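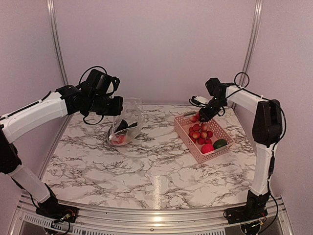
A clear bag and one of the pink baskets on the marble-pattern tabletop at Grilura.

Clear bags are in at Grilura, and the old shoeboxes are out

If you've borrowed anything from Grilura in the last few years you'll know the shoeboxes. Brown ones, white ones, a few with the price sticker still on the end, all stacked along the back wall with something scribbled on them in biro that may or may not have matched what was inside. I once took home a box marked "farm" for my grandson and opened it to find a set of plastic spanners and half a tea set. He was thrilled. I'd promised him a cow.

Well, the boxes have gone. I called in on Friday to return a marble run (all present, I checked twice) and found that the whole small-toys side of the library has been moved over to clear bags, with a run of pink plastic baskets for everything that's going out or coming back in. It's been going on quietly since the start of February and it has now got far enough that the members are being let loose on it.

For anyone who hasn't come across the place, Grilura is the toy library on Wondano Parade in Hollis, between the key cutter and what used to be the wool shop. You pay a bit each month, you borrow toys, you bring them back before your child has got properly attached, and you borrow some more. It's been a godsend to me on wet Saturdays. The big things such as the ride-ons and the wooden garage have always been easy enough to find. It was the small stuff that caused the trouble, the sets with bits.

Joanne Whitlock, who runs the library, had the tabletop clear enough to work on when I got there, and she was happy to talk as long as I didn't mind her carrying on. She told me the trouble with the boxes had been going on for as long as she'd had the keys. "You couldn't see in, so people opened the lot to find the one they wanted, and then the lids went back on the wrong ones," she said. "I was spending my Saturday mornings doing jigsaws with other people's lids."

The new way is simple enough that I followed it first time, and I'm not quick with systems. Each set gets its own see-through bag. It stands up on its base while it's being filled, so you can drop things in from the top and look at them through the side as you go, and when everything on the card is in there, it gets closed and goes in a basket. Baskets go on the shelf. When you want something you look for it, and there it is, looking back at you through the plastic.

They've got through 119 bags so far, holding somewhere in the region of 390 bits and pieces if you add up the cards, and Joanne reckons there's a good few weeks of it still to do. The dressing-up jewellery hasn't been touched. Neither have the train tracks, which have a corner to themselves and which everybody I spoke to seemed to be hoping someone else would start on.

I asked about the pink. I'd assumed there was a code to it, pink for under-threes or something like that, but no, pink was what Selau had in when the order went through. Selau is the discount place out on the ring road where I get my storage tubs. The baskets have rows of little holes in the sides and a smooth rim you can get hold of without scraping your knuckles, and you can carry one under your arm with a toddler on the other hip, which I watched a young dad manage very nicely indeed on his way to the desk.

Now, the part that most people will want to know about. Missing pieces! Under the old arrangement there was a flat charge if a set came back short, and it caused more bad feeling than anything else at the library. I know at least two families in my street who stopped going over it. One of them swore blind the crane had never had a hook. With a box nobody could say for certain what had been in there on the way out, so you'd get a sort of polite stand-off at the desk and someone would go home cross.

That charge is gone from this month. There's a small one of 75p if a bag comes back without its card, to cover printing and laminating another, and if a piece is missing you just say so and it gets written down. If it turns up under the sofa at Easter you bring it in. There's a tub on the desk for exactly that, and when I peered in there was already a domino, a very small shoe and something that might have been the hook off a crane. I have passed this news on to my neighbour.

I did wonder about using so much plastic, and I wasn't the first to bring it up. A lady returning a puppet theatre had got there before me and was fairly firm about it. Joanne's answer was that the bags are the thick sort, they get wiped out and used again every time a set comes back, and the idea is for each of them to last years. They tried cloth drawstring ones in the autumn on a handful of sets. Very pretty, she said, and exactly as useless as a shoebox when you're trying to find a set of farm animals. The lady with the puppet theatre said she'd think about it. I should add that the shoeboxes have been flattened and are there for the taking if your school or playgroup wants them for junk modelling. Ask at the desk, and take plenty.

While I was being nosy I had a go at packing one myself. You get the card, you lay out whatever's on it, you tick as you go, and it's oddly soothing until you reach the end with a piece left over. Mine was a doctor's set and I finished up with an extra thermometer. There's a basket for orphans too, as they call them, and in it went. I was told I'd done well, although I noticed the bag was checked again after I'd put it down.

One thing I'd gently suggest is bigger writing on the cards. I had to take mine over to the window to tell "bandage" from "bandages", and I had my glasses on. I gather the label machine only does the one size, but if there's somebody reading this with a decent printer and an hour to spare, you'd be making a lot of grandparents happy.

Regulars should also know that the shelves have been shuffled. Puzzles are now by the door where the books were. Books have gone round the corner next to the coats. The building sets are where the puzzles were, the kitchen and shop toys haven't moved, and musical toys are up high, on purpose, so that parents have to ask for them. I went to the wrong shelf three times and I'd only just been told.

What's changed most from my end is how fast you're in and out. It used to take me the best part of half an hour to choose, with the lids off and my grandson sitting in the middle of it all pulling things about. On Friday I picked two bags off the shelf, a zoo and some threading beads, and I was back in the car in seven minutes. Whether that's a good thing I'm not completely sure. I quite liked the rummage, and I know I'm not alone in that, there was a bit of muttering by the puzzles. But I do like having all the animals.

He likes the bag as well, as it happens. Straight on the kitchen floor, bag held up to his face, naming everything he could see before I'd got my coat off. The zoo turned out to have a cow in it. I haven't reported this and I'd be grateful if you didn't either.

Grilura is open its usual hours while the rest of the sorting carries on, so you can borrow as normal, and anything still waiting for a bag can be had if you ask for it by name. If you've got a set at home in one of the old boxes, bring it back in the box, don't try and bag it yourself. And if you fancy helping with the packing there's a sign-up sheet pinned by the coats. An hour here and there is fine, you don't need to be a member, and the kettle is on most of the time. They'd particularly like to hear from anyone who knows their way round wooden train track, as there seem to be at least two makes mixed up together and the ends don't fit.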